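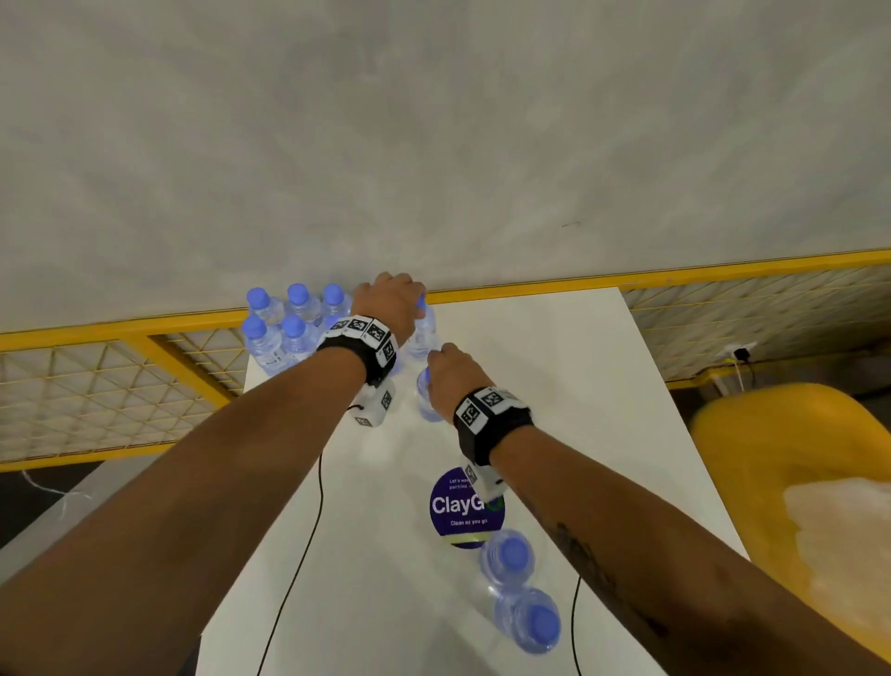

# 格雷嫩特镇老水厂停机检修，三个片区改由临时供水点取水

2018年1月23日，格雷嫩特（Grenent）镇供水所发布通知，位于镇北的老水厂本周起停机检修，更换一段使用多年的出厂主管和两台加压泵。检修期间，镇北、河湾和旧车站三个片区的自来水将分时段供应，夜间停水。

供水所称，此次检修涉及居民和商户共3106户。老水厂于1953年建成投用，最初只供镇中心几条街道，后来随着镇区向北扩展，管网陆续接长，部分管段的埋深和口径与早年图纸不一致。去年入冬后，北环路一带先后出现几处渗漏，抢修人员开挖后发现，主管接口处锈蚀较重，继续局部修补的意义不大，供水所因此决定整段更换。

## 供水时间

按照通知，三个片区每天供水两次，早上六点到九点，傍晚五点到晚上十点。其余时间管网压力较低，五层以上住户可能无水。镇南和蒂特登（Titedon）路以东由新水厂供水，不在此次调整范围之内，但高峰时段水压会比平时略低。

学校和镇医院已接入备用管线，供水不间断。沿街餐饮店需要自行安排储水，供水所建议店主在傍晚供水时段蓄水，蓄水容器要加盖，隔夜水不要直接用于凉菜和饮品。使用燃气热水器和壁挂炉的家庭，停水前应关闭进水阀门，恢复供水后先放水再点火。

## 临时供水点

检修期间，全镇设27处临时供水点，主要分布在社区服务站、菜市场入口和公交首末站。每处供水点白天开放，居民可自带容器接水，也可以凭住址登记领取瓶装饮用水，每户每天限领一次。行动不便的老人可打电话给所在社区，由工作人员送水上门。
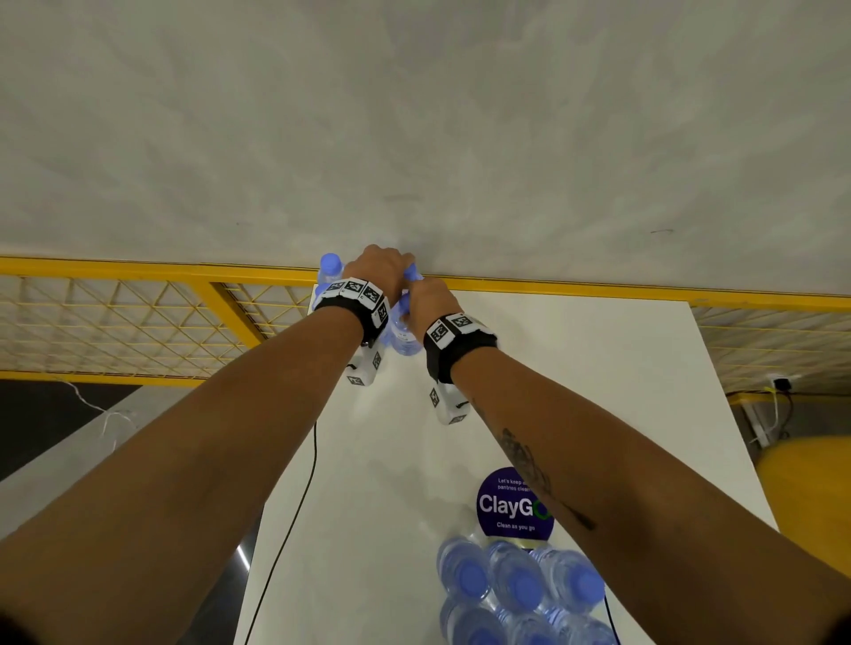 登记时只需报门牌号和联系电话，不用出示水费单。租住户同样可以领取，与房东是否登记无关。旧车站片区的供水点原定设在广场东侧，因场地正在铺设地砖，改到了长途汽车站候车厅旁，原址贴有指示牌。

负责此次检修协调的供水所工程主管科琳·格林伯格（Corinne Greenberg）表示，施工最慢的一段在铁路桥下，那里管道与通信光缆并行，机械无法进场，只能人工开挖。“桥下这一段不长，但每挖一点都要停下来探一次，进度快不了。”她说，其余路段白天施工，晚上十点以后不使用破碎设备，尽量不影响沿线住户休息。

新换的主管采用球墨铸铁管，由沃尔德乔治斯（Woldegiorgis）建材公司供货，首批管材已经运抵水厂堆场。两台加压泵中，一台已完成拆卸，另一台要等新泵试运行后再停。供水所表示，更换后老水厂的供水能力不会提高，主要目的是减少漏损，稳定北部高层住宅的水压。

## 道路与公交

受开挖影响，北环路从粮站路口到铁路桥一段半幅封闭，机动车双向借道通行，载重货车绕行库德伯格（Cudberg）大道。25路公交车临时取消粮站和桥北两站，乘客可到前一站或后一站上下车，首末班时间不变。自行车和行人仍可从南侧便道通过，夜间便道有照明。

家住粮站附近的几位居民在供水点反映，傍晚供水刚开始时水色发黄，要放一阵才变清。供水所答复说，反复停供会扰动管壁上的沉积物，属于常见情况，已安排人员在管网末端排水冲洗，并在三个片区各选了几个点，每天取样检测浊度和余氯，结果张贴在社区服务站门口。如果放水较长时间后仍然发黄，可拨打供水所值班电话，由维修人员上门查看。

水费方面，检修期间的抄表照常进行。居民因放黄水多用的水量，供水所将在下一期账单中按户给予统一减免，无需单独申请。商户的减免办法还在核定，预计月底前公布。

按目前安排，主管更换和压力试验在1月底前完成，随后进行消毒和水质检测，检测合格后恢复全天供水。如遇连续降雪或低温，工期可能顺延，供水所会提前一天在镇政府公告栏和各社区张贴通知，并通过广播播报。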